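Share this page: 8 shares | 2 comments

Artificial Stems and Arrangements -- Interim Progress Report, May
Prepared for the Vereck materials fund by Liis Urbonaitė, Traltalari display workshop

1. Scope

The fund supports a reusable stock of artificial flowers for table arrangements, together with the written handling rules needed to keep that stock in service. This report covers stock, the arranging station, the vase, and the stem tests. Spending is reported separately on the usual form.

2. Stock

The first order from Hakovo was for 1000 stems. All have been received and sorted by type: roses, carnations, tulips, gerberas, and loose foliage. Colors were checked against the order sheet under the workshop lights. The dusty-blue roses came in slightly grayer than the sample card. They have been accepted, since the difference does not show once they are placed with the yellow.

A second supplier, Kalniņš, sent 36 trial stems with a thicker wire core. They hold a bend better than the Hakovo stems but are harder to get past one another in a narrow neck. No decision has been made on reordering.

Leaves remain the weak point. On the carnation stems the lower leaf collar slides when the stem is pulled out of a full vase. Fixing the collar with a drop of clear glue works on the bench. It adds a day to preparation because the glue must cure before the stems are bundled.

3. Handling rules

The draft rules now run to two pages. The main points are as follows.

Stems are stored flat, by type, heads together. Bundles are not tied under the heads, where the tie marks the fabric. Tall stems go into the vase first and are leaned toward the back. Round, heavy heads such as roses and carnations follow. Tulips and gerberas go in last. Buds are turned outward so that they are not pressed against a neighboring bloom.

When an arrangement is taken down, stems come out one at a time and are laid on the table before being sorted. Pulling several at once was the cause of most of the collar failures recorded so far.

4. Arranging station

The station has a pale, marble-patterned top and floral wallpaper on its walls. The wallpaper was kept from the earlier display work. Printed flowers behind fabric flowers make it harder to judge an outline by eye, and the draft rules now ask the arranger to check the height of the tallest stem from the side -- a plain backing card was tried and kept falling over.

The table has enough depth for long stems to lie with their heads to the back. Sorting by color before starting has cut down on crossed stems, though it has not removed the problem.

5. Vase

A clear glass vase with a ribbed body is the current standard. Clear glass shows the lower stems, so the condition of the stem ends matters more than it would in pottery. Ends cut with side cutters leave a bright wire tip. These are now dipped in green sealer.

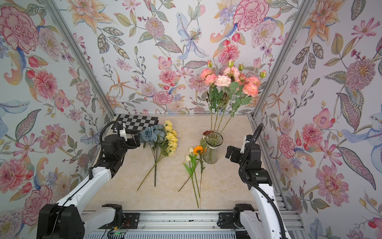 Pink and salmon carnations and roses in the ribbed vase, with a white tulip and an orange flower on the table.
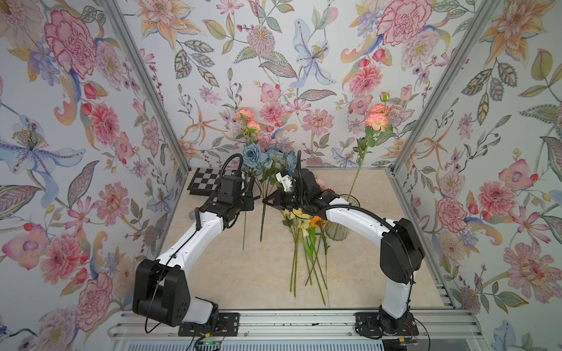 Dusty-blue roses toward the back of the table.

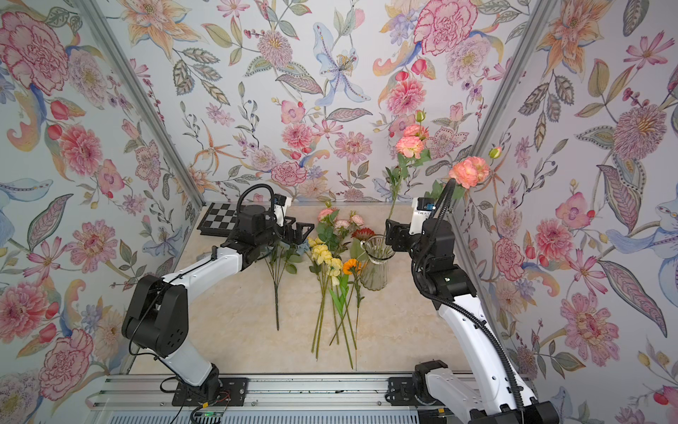
Long stems laid out beside the vase, with a tall peach-pink flower standing in it. 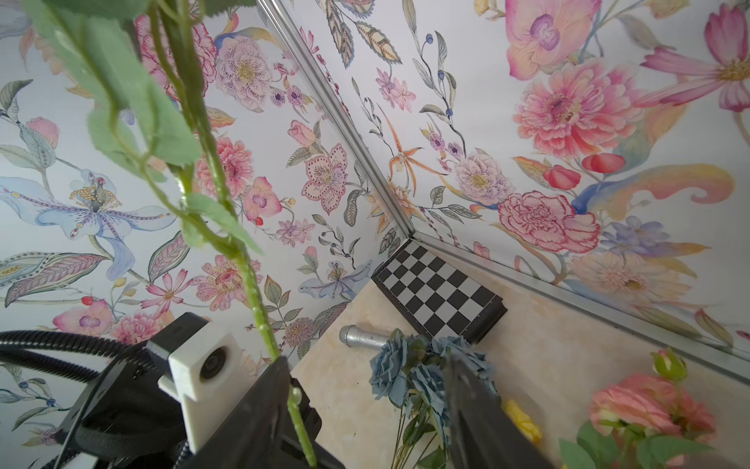

Serrated leaves on a thin green stem, against the wallpaper.

6. Open items

Collar glue: the clear glue yellows on white tulip stems. A second type is on order and will be tested on foliage first.

Sealer: the dip leaves a visible line on light green stems. Thinner coats are being tried.

Storage: the flat boxes are too short for the tallest carnations. Hakovo offers a longer box but only by the pallet. We are asking whether Kalniņš can supply a smaller quantity.

Rules: comments on the draft should reach the workshop by Thursday so that they can be included in the version sent with the next report.

Comments (2)

M. on the stores desk: Please list the longer boxes under packing and not under stock. They went to the wrong budget line last time.

Reader: We had the same yellowing on white stems. It was worse on the ones kept near a window. Is the second glue solvent-based?

Contact: Liis Urbonaitė, Traltalari | © Traltalari | Back to top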